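Robot cell walkaround – my checklist with comments
Cell 11, bin picking
February 8, 2018
38 shares | 11 comments

Necati Soylu asked me to type up my walkaround notes so the other shifts can use the same list. I've kept the order I walk it in, starting at the cell door, and I've left my comments in because the bare checklist we got from Baumgart puts everybody to sleep (me included!). Mark each line OK, FIX or N/A and put your initials next to it.

1. Door switch and door latch – OK
Open the door with the program paused and check that you can't restart until it's closed and reset. I do it twice. The latch was stiff in January and Altesine swapped it, and it's been great since then.

2. Emergency stops – OK
Press every one of them, pendants included, and reset each before you go on to the next. If you only test the one by the door you've tested one button, so please don't sign this line for the whole cell.

3. Pendants – FIX
Both came up fine and the enabling switches dropped out the way they should, released and squeezed hard. My gripe is where they live. I don't like a pendant on the floor, with the cable looped where a foot can find it. I've asked for two wall hooks, request 461. Until those show up, whoever is teaching carries the live one and keeps it in hand the entire time they're inside.

4. Bin clamping – OK, with a comment
Grab the rim and shove it, hard, from more than one side. If the bin moves, the taught positions don't mean much and the gripper can end up meeting a wall. Put a hand on each clamp as well and feel for play, don't just look at it from the door.
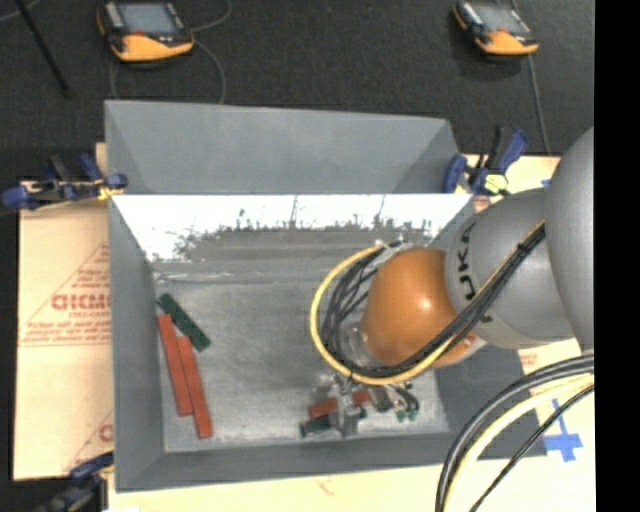 Item 4: gripper down in the bin, clamps on the rim at both far corners.

5. Gripper and approach – OK
Run one pick at reduced speed with your thumb ready. You're watching the clearance between the fingers and the walls, mostly on parts lying near the front, and whether the hand comes out without dragging a neighbor along. Elongated parts that lie right up against each other are the ones I'd try first – the two red bars are a good test if they've ended up side by side again.

6. Cables on the arm – OK, keep watching
Jog the wrist slowly through its range and follow the loop with your eyes the whole way. It needs enough slack to turn and not so much that it can snag a clamp handle. Check the ties too, and feel for flat spots or nicks in the jacket (arm stopped, please!). Anything that looks chewed gets tagged and goes to Tundo for a replacement.

7. Cardboard and boards around the bin – FIX
I know, I know, the cardboard saves the table. It still has to lie flat with no curled corners, and tape gets replaced when it starts lifting. I'd like to see a proper mat there before the next audit. Ikirix quoted us one under number 949 and I'm waiting on a signature.

8. Paperwork – N/A this round
Risk assessment is with Necati for the gripper update. When it comes back, check that the revision in the binder matches the one on the door.

Open items: 3 and 7. I'll recheck both when the hooks are up, and if you find something I walked past, write it on the sheet in the binder and come tell me.

11 comments | Share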